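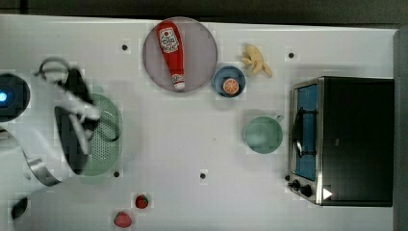
The Brorkau arm at the play kitchen, with the gripper over the green colander.

Brorkau Kitchen Kit: your questions

Hi, I'm Maximiliano Garrido and I put these kits together. I get a lot of the same emails, so I've written my usual replies down.

What do I get?
The tabletop, the play food and dishes, the toaster oven, and the Plilach software on a USB stick. The arm is extra. Plenty of schools own one already and I'd hate to sell you a second!

How much is it?
$1,225 for the kit, shipping included in the lower 48. If you want to rent an arm from me too, write and tell me for how long and I'll work out a price.

Which arms does it work with?
Any arm on the Plilach list. Rerov arms work too, but you'll need the adapter plate (I keep a few on the shelf, just ask). Got something older? Send me the model number before you order, please.

Can I use my own toys?
Sure, go for it. I'd start with things that are easy to grab, like a cup with a handle or a strawberry. A ketchup bottle lying across a plate is a lot harder than it looks — mine ended up on the floor most of the first week. Bowls are somewhere in the middle.

Does the toaster oven heat up?
No, it's a toy. The door is there for opening and closing practice.

How long does setup take?
Give it an afternoon. Bolting down the arm is the slow part. After that you run the 12 practice moves that come with Plilach, and if the arm gets through those you're ready to make up your own.

How old should the kids be?
I say seven and up with a grown-up at the stop button. Little ones love watching, but keep them on the far side of the table while the arm is moving.

Something broke. Now what?
Play food gets squashed, it happens. I'll replace up to 100 pieces in your first year and you only pay the postage. For arm trouble, go to whoever sold you the arm — if that was me, call the Figueroa shop and I'll pick up if I'm not under a table somewhere.

When does the next batch ship?
April. Orders go out in the order they came in.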